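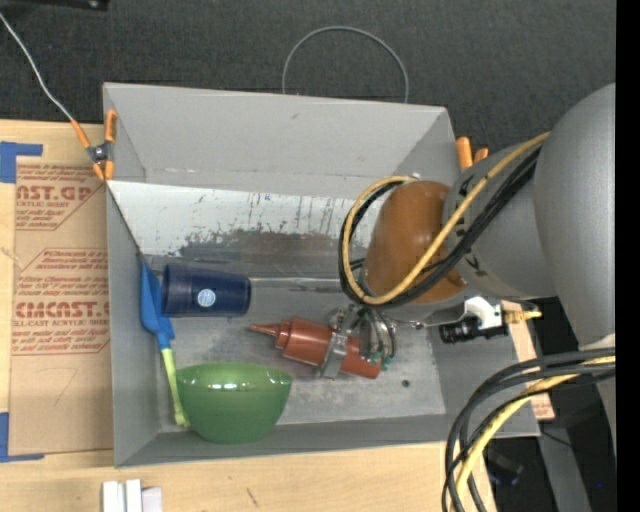 Section 6: Clearing and sorting kitchen items

This section covers the tidy-up routine in Dralleo, the task software supplied with Gastent single-arm stations. Read it before you give the arm any job that involves cups, bowls, bottles or utensils. It also sets out which parts of the chore the station can do by itself and which still need a person.

6.1 What the routine can and cannot do

The station can pick up single items from an open bin and move them to a second bin or a tray. It copes well with squeeze bottles, cups and small bowls. It is less sure with thin or flat things such as spatulas, which tend to rest against a wall where the fingers have little room.

It cannot wash up. It cannot tell a clean cup from a dirty one, and it will not notice if a bottle still has sauce in it. Stacking bowls is possible in Dralleo but is switched off by default, as the results are uneven. A person will clear the same bin far more quickly. Plan to use the routine where the pace does not matter, for example overnight or between shifts.

6.2 Before you start

1. Place the bin on a level table and clamp it on two opposite sides.
2. Check that all cables on the arm have enough slack to follow the wrist through a full turn. Re-tie any that hang below the gripper.
3. Empty and close all bottles. No item may weigh more than 500 g.
4. Put the items in the bin. They can lie at any angle, but do not put one inside another. Use no more than 8 items for the first run.
5. Take out glass, knives and anything with a loose lid.
6. Stand outside the marked area and release the stop button.

CAUTION: Do not reach into the bin while the arm is powered, even if it has stopped moving. It may be waiting for a new picture of the bin and can start again without a sound.

6.3 Running the routine

1. In Dralleo, open Tasks and choose Clear Bin.
2. Select the item set. "Kitchen, mixed" suits most homes and canteens.
3. Set grip force to Low for soft plastic. Medium is for rigid cups and bowls only.
4. Press Preview. The screen marks each item it has found. If an item has no mark, cancel, move it away from its neighbours and press Preview again.
5. Press Start. Allow roughly 45 seconds per item.
6. When the message "Bin clear" appears, look in the bin yourself before you press Finish. See-through items are sometimes missed.

NOTE: If a grip fails, the arm tries the same item again from another side. After 6 failed tries it leaves the item and goes on to the next — the item is then listed under Left for Operator.

6.4 Items that often cause trouble

Spatulas and spoons. Lay these flat in the middle of the bin if you can. A handle trapped under a bowl will usually be left until the bowl has gone.

Glossy bowls. Bright reflections can hide the rim. Dim any lamp directly overhead or move it to one side.

Squeeze bottles. The arm should hold the body. If it takes hold of the nozzle, press Pause and lower the grip height by one step.

See-through cups. A small matt sticker on the side helps the camera find them. Replace it when it starts to peel.

6.5 After use

1. Press the stop button and wait for the light to turn red.
2. Wipe the gripper fingers with a dry cloth.
3. Clear any items left in the bin by hand.
4. Save the run log if you want to compare one session with the next.

Scratches on the floor and walls of the bin are normal and do not affect the routine. Replace the bin if it is cracked or no longer sits flat.

For wrist and finger adjustment, see Section 7.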